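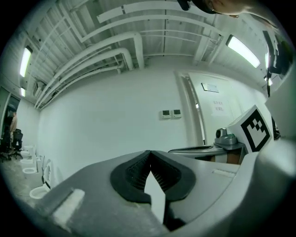
Hekham's gripper pair no. 6 is back in service after a week on the bench, the Vornska shop confirmed. New finger pads both sides, one marker cube re-seated, camera mounts tightened. Calibration redone from scratch. The pair went out again in October with the door crew and has been running full shifts.

The trouble started small. Left and right tracks were drifting apart toward the end of a session, not by much, enough that the replay showed one hand sliding past the other on a plain handle pull. First guess was the software. Matěj Ševčík, who keeps the hand tools running at Vornska, pulled 11 sessions and went through them over one long evening. Same drift in all of them, always the left unit, always worse late in the day.

"If it's the code you see it on both hands," Ševčík said. "This was one hand. So I went and got a screwdriver."

What he found was a marker cube that could be rocked with a fingertip. The cube has to sit dead still against the body, or every position read from it is off by whatever the cube has moved. A mounting screw had backed out a little and the thread behind it was worn. He put in a threaded insert, set the screw with a medium thread lock, left it overnight. He didn't want to glue the cube down. Somebody has to get it off again some day.

The right unit got the same treatment while it was on the bench, even though its cube was tight. Both camera mounts were checked next. One took a quarter turn. Lenses wiped with a dry cloth, no spray.

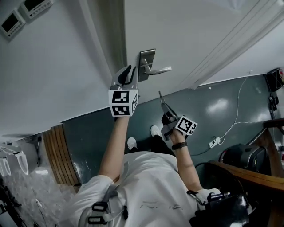
Door work is hard on the tools. Levers are metal, the plates behind them are metal, and an operator who comes in a touch low will bang the fingertip on the plate before closing on the lever. Do that all morning and the pad starts to lift at the tip. Štefánia Slanina, who schedules the operators, says the crew logs 56 handle pulls on each door before moving on, and every one is a chance to knock something.

She has changed the routine a bit. Operators now stop at the half-way mark, put both grippers down on a padded tray and look them over. Cube, camera, pads, trigger. Takes less time than making coffee. If the cube moves at all the pair comes off the job and the spare goes out. No fixing on the spot with tape, which had been happening, and which Ševčík has opinons about.

The harness got a look too. Buckles had been slipping on one of the older sets, so the load ended up sitting on one shoulder. Slanina had the straps swapped for the newer ones and is asking people to have someone else snug them up at the back. Watches can stay on if they sit well up the wrist and don't touch the grip.

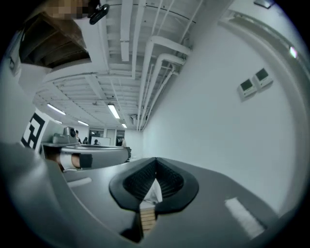 Pads were the other half of the job. They wear in two places, at the tip and along the inside, and the inside is the one people miss. A pad that looks fine from the outside can be polished smooth where it closes on a lever, and then it slips. Check the ribs on the inner face, Ševčík tells new operators, all the way up to the point where the two halves come together in a V. The ribs should be even from bottom to top and the seam should close with no daylight at the tip. If one side sits proud of the other, it's been fitted crooked or the finger under it is bent.

On pair 6 it was wear on the left and a crooked fit on the right. Both sets replaced. Old pads went in a bag with the date and the session count written on, so the shop can start to get an idea how long they last. Right now it's guess work. The supplier, Ríos, gives a life in hours of use, but Ríos tests on soft packaging and the crew is not pulling on soft packaging.

Fitting is easy enough with warm pads. Cold rubber fights back. Ševčík keeps a box of them on the shelf over the radiator and fits the right hand first, out of habit. Seat the base, work upward, press the tip home last, then squeeze the trigger slowly and watch the seam. Squeeze again. If it twists, off it comes and start over. He had to start over on one of the four.

Calibration came last. Each gripper is opened and closed all the way while the width gets recorded, then both are held up so the cameras can pick up each other's cube, then a slow walk around the room and back to the start point. Start and finish should agree to within 4 millimeters. Pair 6 came in under that on the first walk. Second walk done anyway, same result, sheet signed.

Natália Hudec, who leads the door project for Hekham, said the lost week was annoying but the data was the bigger headache. Sessions recorded with the loose cube have been flagged and set aside for now. Some can be corrected, she thinks, if the drift turns out to be steady. The rest will be recorded again, with the handle jobs first in line. She expects an answer on that from the Wilville office, where Vendula Hájek's group does the track checks.

Meanwhile the other pairs are being called in one at a time for the same screw and insert. No pair is off the floor longer than overnight. Crews who notice a cube rocking before their turn comes up should not wait, bring it to the bench. Same goes for a camera that has shifted or a pad lifting at the tip. Leave the pads on, please, so the shop can see how they were sitting.

Spare pads are in the second drawer down. Sign for them. The sheet is on the in side of the cabinet door.

Hekham News | Contact the Vornska desk | © Hekham, all rights reserved | Back to top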